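Nurnum Hire: frequently asked questions

Last updated March 2024

Nurnum hires out tableware, tables and linen for children's parties, school fairs and community lunches. These are the questions we get most by phone and email. If yours isn't covered, write to Abena Essien at the bookings desk.

How do I place an order?

Choose your items on the website, add your date and postcode, and send the form. We reply with a price and a booking number. Nothing is held for you until the deposit has been paid.

How much notice do you need?

Fourteen days for most orders. July fills up early because of school fairs and summer parties, so book sooner if you can. We sometimes have stock free at short notice – ring us and ask.

Is there a minimum order?

The minimum is £47 before delivery. Orders you collect yourself from the Wimevov depot have no minimum.

What colours does the plastic tableware come in?

The colours vary with the range and the size. Bowls come in magenta, lime green and blue, and plates in red. We can't promise one single colour across a whole order, but tell us what you'd like and we'll note it on the booking.
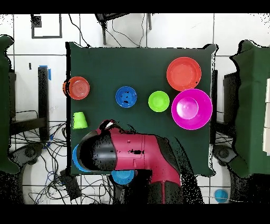 When do I pay the balance?

The balance is due seven days before your hire date. You can pay by card or bank transfer. Please quote your booking number with a transfer so that we can match it to your order.

Can I change my order after paying the deposit?

Yes, up to seven days before the hire date. You can add items if they are free, or take items off, as long as the total stays above the minimum. After that the order is fixed.

What happens if I cancel?

Cancel more than 14 days ahead and we refund the deposit in full. Between 14 and seven days we keep the deposit. Inside seven days the full hire charge is due.

Do you deliver?

We deliver free within the town on orders over £198. Other deliveries are priced by postcode. Our drivers bring everything to the door of the venue but don't carry goods upstairs or set up tables.

Do I need to wash things before they go back?

Scrape off any food and put everything back in the crates. Washing is included in the price. Tablecloths should be shaken out and kept in a separate bag, and please don't bag them while damp.

Which tablecloths fit the square tables?

Choose the square cloth listed beside the table on the website. Cloths for our round Ortuño tables are listed separately and won't sit properly on a square top.
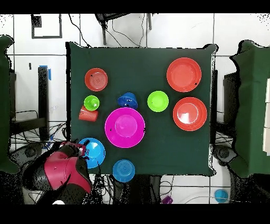

Green cloth on a square table, with bowls in mixed colours and sizes.

What if something is broken or lost?

Small scratches are expected and we don't charge for them. Missing or cracked pieces are charged at the replacement price shown on your booking form. The most we charge on a standard Fivent party pack is £385, even if the whole pack is lost.

Can I keep the items for longer?

A standard hire runs for three days, counting delivery and collection. Extra days can be added when you book. If you need longer once the hire has started, ring us before your collection day, as the items may be promised to another customer.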